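Removing Candle Wax from a Tablecloth

Candle wax on a cotton or linen tablecloth can usually be removed at home without special products. Residents are asked to read all of the steps before starting and to check the care label first. Silk and wool should be taken to a dry cleaner.

1. Leave the wax to harden. Place a bag of ice cubes over the spot for 9 minutes.

2. Lift off the hardened wax with the edge of a blunt knife or a plastic card. Work from the outside of the spot towards the centre and do not scrape hard enough to pull the threads.

3. Lay the cloth on an ironing board with 2 sheets of plain brown paper underneath and 2 on top. Printed paper must not be used, as the ink may transfer.

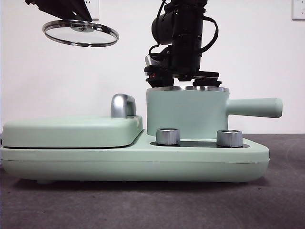
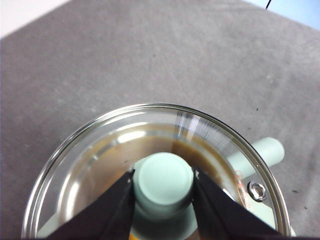 Briltden Household Advice Service, Room 304

4. Set the iron to low with the steam turned off. Press gently for a few seconds at a time, moving to a clean part of the paper whenever wax shows through.

5. Coloured candles may leave a stain behind. Dab the area with a little methylated spirits on a white cloth, testing on a hidden hem beforehand. Keep well away from the hot iron and any flame, and open a window.

6. Rinse in cool water, then wash at the warmest temperature given on the label. Check the spot before drying. If any colour remains, repeat step 5 once the iron has been put away.

Enquiries about other fabrics may be directed to Ross Aitken at the service desk. This sheet was last revised in October.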